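Marbridge Shared Workshop
Bench Inspection Checklist, Two-Arm Snack Sorting Build

Build name: Cesell
Inspected by: Sihan Pan
Date: 2021-09-07
Power during inspection: off for sections 1 to 3, on at reduced speed for sections 4 and 5
Result: Pass with comments. Two items open.

Mark each line OK, FIX or N/A. Write a comment for anything marked FIX. Comments on OK lines are welcome if the next person would want to know.

Section 1. Table and mounting

1.1 Table does not rock when pushed at each corner: OK
1.2 Arm base bolts tight, paint marks lined up: OK
Comment: Bolts were re-marked in August after the bases were shifted. Old marks are still faintly there. Go by the yellow ones.
1.3 Side bracket and clamps tight: FIX
Comment: Lower clamp turned by hand. Tightened it, but the rubber pad is worn and it will work loose again. New pad needed. Left open.
1.4 Frame behind the table secure: OK

Section 2. Cables

2.1 No cable pinched between links at full reach: OK
2.2 Slack at each joint enough for full rotation: OK
Comment: Checked both arms by hand with the brakes released. The left one has more slack than it needs. It clears the gripper, so I left it.
2.3 Cables at the front edge tied down or outside the reach of both arms: FIX
Comment: One cable arches up at the front edge near the middle. Another bunch sits at the right-hand corner. Neither should be where a sleeve can catch. Need adhesive clips and a short length of cover. Left open.
2.4 Connectors fully seated: OK
2.5 No damaged insulation: OK

Section 3. Grippers

3.1 Finger bolts tight: OK
3.2 No chips or sharp edges on the fingertips: OK
Comment: Ran a cloth over all the tips. No snags.
3.3 Fingers close evenly: OK
3.4 Wrist camera bracket tight and lens clean: OK
Comment: Lens had a thumbprint. Wiped.
3.5 Grip force set to the soft limit: OK
Comment: Limit is 36 in the Cattaneo control software. Please do not raise it to get a better hold on the bottles. Move the grasp point instead.

Section 4. Emergency stop and power

4.1 E-stop within reach of the operator's chair: OK
4.2 E-stop halts both arms: OK
Comment: Tested 6 times, three with each arm moving. Stopped every time.
4.3 Arms do not restart when the button is released: OK
4.4 Base ring lights green when ready: OK
4.5 Area around the stop button clear: OK
Comment: Keep it that way. The snack containers creep toward that side of the table as the day goes on.

Section 5. Work area and test items

5.1 No glass on the table: OK
5.2 Stands and baskets clear of the arm bases: OK
5.3 Acrylic stands free of cracks: OK
Comment: Look along the step edges with a flashlight. A crack is hard to tell from a normal highlight.
5.4 Trays flat on the table: OK
5.5 Packages closed and not leaking: OK
Comment: The sandwich gets thrown out at the end of the session. Last week one stayed out overnight. Test food is not to be eaten once it has been through the grippers.
5.6 Speed limited to 177 mm/s for the first run: OK
5.7 Standing line taped on the floor, 900 mm from the table edge: OK
Comment: Tape is lifting by the door. Still readable.

Comments from the first run

Ran the Kasley pick list from start to finish at the reduced speed. No contact between the arms. The fingers come down close to the basket rims, so go slowly on any new grasp height. A wicker rim gives a little and can hide a bad approach for a few runs before something slips.

The stepped stand needs more care than the baskets. Small boxes on it do not always sit flat, and a box on a tilt changes the height the finger meets first. Straighten them before a run, or put the tilt in the notes if you are testing that on purpose.

Open items

1.3 Clamp pad. Sihan to order. Check the clamp by hand before every session until it is replaced.
2.3 Front cables. Clips and cover to be fitted before the arms go above reduced speed.

Next inspection after both open items are closed, or sooner if either base is moved.
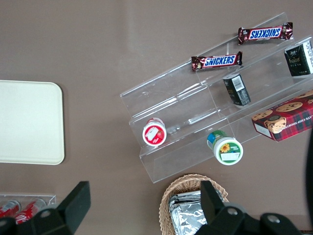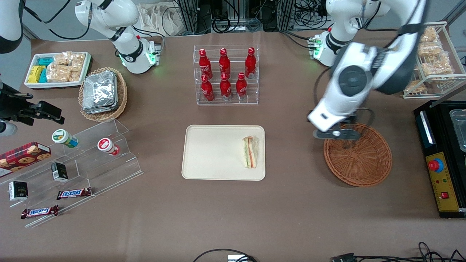
Section 5, test items on the table. First picture from the wrist camera, second from the fixed camera.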